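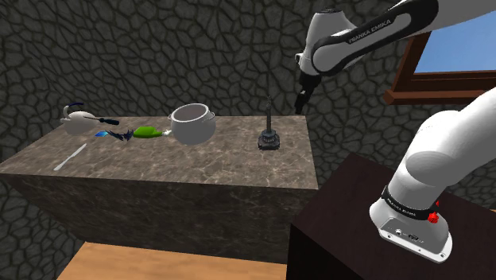

Allum College > Student Work > Mechatronics > Project Reports

Projects | Courses | Workshop Hours | Contact

Oltar: tidying a counter with a simulated arm

Project report by Kostiuk, second year

1. Background

Stallamen is a shared workshop near the college. It has one long counter where all members leave their things, and in the evening it is always full. My project, which I named Oltar, began with a simple wish: I wanted a robot arm which takes objects from this counter and puts them to one side. The arm does not exist yet in the workshop. Before the members spend money on any hardware, I was asked to show in simulation which objects are easy and which objects are difficult.

I built the simulation on my own computer at home, and the wooden stand for a future arm is being built in the workshop at the same time. The stand is the work of other members and I report on it only in section 5.

2. The simulated workplace

The arm is a model of the Franka Emika arm with a gripper of two fingers. It is mounted on a dark brown stand beside a marble counter. The marble and the stone wall do not look like our workshop. I kept them from an older exercise of mine, because the floor, the wall and the light were already correct there and I did not want to lose a week on textures.

For the objects I chose shapes which are different from each other. The white pot has two loop handles. The teapot is rounded, with one handle that goes over the top. The screwdriver is thin and lies flat. The green object is long and tapered, the blue and purple one is flat and full of spikes, and the dark gray spindle has a tall stem on a wide ribbed base. I placed them mostly along the back of the counter and left the right part of the top free for putting down.

3. The method

One attempt goes as follows. The arm moves above the object with the gripper open, goes down, closes, lifts, and moves toward the free part of the counter. If the object is still between the fingers after this, the attempt is counted as good. I ran 1,000 attempts during several nights, and the starting position of the object was changed a little each time.

In the first version the arm always came down vertically from above. This is the easiest to program, but it has a weak point with the teapot: the handle is the first thing that the fingers meet. In the second version I allowed the wrist to tilt.

I also added a second camera near the gripper. From the side everything looked good to me for a long time, and I could not understand why so many attempts failed. From close it was easy to see when one finger is much nearer to the part than the other.

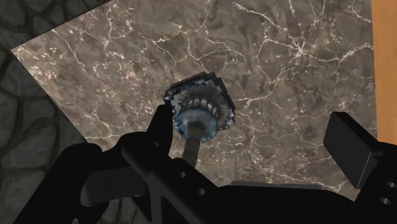

When the fingers are not centered, the near one touches first and pushes the part before the other one arrives. With a heavy object it is not a big problem. With toothed or ribbed shapes it is worse – the finger can catch between two teeth and the part turns. I corrected this by adding a short step before closing, where the wrist moves sideways until the two distances are equal.

4. Results

From the 1,000 attempts, 296 failed. I looked at the recordings of the failed ones and 57 of them had the same cause: the finger touched the counter before it closed. These were with the screwdriver and the flat spiky object, which are both low. I then repeated 70 attempts with these two objects only, with a slower descent. The contact with the counter was gone, but the screwdriver still rolled away sometimes.

The pot was the best object when it was taken by the rim. I did not try the handles seriously.

5. The stand and what remains

The real stand has its legs and top glued. It still needs holes for the base, and I have to bring a paper template on Monday. I must also measure our real counter again, for my drawing and the drawing at Stallamen do not agree on the height.

Friction is the value I trust least. I took one number for all objects, and a glazed teapot is surely not the same as a plastic handle. In July I hope to measure it with a tilted board and a few real objects.

Comments (3)

benchrat: Did you try the centering step on the teapot handle too? I would expect it to help less there.

Kostiuk: Yes, but only a few times. It helped when the wrist was tilted – from above there was almost no difference.

m_in_the_loft: The height on the workshop drawing is from before we changed the counter top. Please use your own number.

Previous report | Next report | All reports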